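Search tips Go All topics Kitchen Workshop Laundry Garage

Workshop tips: when the robot arm drops things, snags its cables or stops for no reason

Small robot arms have found their way into a lot of home shops and shared workshops, and most of the mail we get about them is about the same few problems. The arm lets go of a part. The arm stops halfway and shows a force warning. The arm pulls its own cable out. The tips below come from a bad month on our own bench in July, when we had all of these in one job, and from what we changed afterward.

The job was simple enough. The arm picked up a light plastic piece from a tabletop, carried it across, and set it down. It ran well for 300 picks and then began to drop things. We blamed the gripper and ordered new finger pads from Jemska. The pads made no difference. The trouble was a cable, a dirty table and a speed setting, all at once, and we found them in the wrong order.

Before you touch anything

Press the stop button and wait until the arm is still. Then turn off the power at the controller. Pausing the program from the screen is fine for looking, but don't put your hands between the fingers or under the wrist while it is only paused. A paused arm can start again if someone else presses the button.

If the gripper is holding something when you cut the power, expect it to fall. Some grippers keep their hold without power and some let go right away. Check the manual for yours and write the answer on a piece of tape on the controller.

Keep one hand on the forearm if you need to release a brake. The arm is heavier than it looks and the elbow comes down first.

Check the cables first

Most of the faults we have had started in a cable. Anything mounted past the wrist needs power and signal, and the wires have to follow every turn the wrist makes. If the loop is too short it pulls tight at the far end of the move. If it is too long it catches on the joint or drags on the table.

With the power off, look for shiny spots, flat spots and cracks in the jacket. Feel along the last stretch before each plug. Ours looked good from outside but had a soft place close to the sensor plug, and every time the wrist turned past a certain point the reading jumped and the arm stopped.

To test for this, turn the power back on and run the path at low speed with nothing in the gripper. Stand outside the arm's reach and watch the loop the whole way. Do this at least 3 times, and watch from a different side each time. If the warning always comes at the same spot in the path, suspect the cable before the sensor.

Clip the bundle in more than one place, and leave the slack where the joint bends. Hook-and-loop straps are better than zip ties here. A zip tie pulled tight will cut into the jacket within a few weeks. 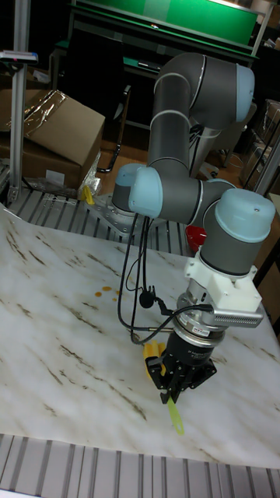 Gripper holding a thin plastic stick over the tabletop, with the cable bundle looped back toward the base.

Long, thin parts are the worst for dropping. A stick gripped near one end acts like a lever, and any bump at the free end twists it in the fingers. Grip nearer the middle if the job allows. If it doesn't, bring the part down slowly and stop a little above the surface, then lower it the last bit at the slowest speed you have.

Don't fix a slipping part by turning up the grip force until you have tried everything else. Thin plastic bends, then cracks, and the broken end can fly. We set ours to 30 percent and have left it there. Wear safety glasses for any test where the force is going up.

Clean the fingers and the table

Wipe the finger pads with a damp cloth and a drop of dish soap, then with a clean damp cloth, and let them dry. Don't use oil or silicone spray anywhere near them. If there is tape glue on the pads, a little rubbing alcohol will take it off, but try it on the side first because some rubber goes gummy.

Do the table too. Dried spots and crumbs will tilt a flat part enough to spoil the pick. For stains on a white or marble-look top, use baking soda and water mixed to a paste, leave it for 5 minutes, and wipe it up with a soft cloth. On real marble skip the vinegar and lemon juice, as acid dulls the stone. Rinse and dry before you run the arm again, and keep the wet cloth away from plugs.

Pick up loose bags and wrapping while you are at it. Thin plastic film clings to fingers and gets dragged into places you won't find until later.

Check the bolts

Brackets made on a 3D printer are handy but they creep. The plastic gives a little under the bolts, and the tool ends up pointing slightly off. Put a pencil line across the bracket and the part it clamps to. If the two halves of the line no longer meet, something has moved. Use wide washers under the bolt heads and don't overtighten.

Check the base as well. Push the arm by hand with the power off and watch where it meets the plate. There should be no movement at all.

Restarting after a stop

Don't just clear the warning and carry on. Write down where in the path it stopped and what it was holding. Our sheet is a plain pad from Beken hung on a nail by the controller, and it was the sheet that showed us the stops were all in one place.

Empty the gripper, zero the force sensor with nothing touching it, and send the arm home at low speed. Zeroing with a part still in the fingers gives a false reading, and the next warning will come late or won't come.

Replacement cable came from Feltel, and the straps are the Okafor wide ones, black. Buy a spare of both.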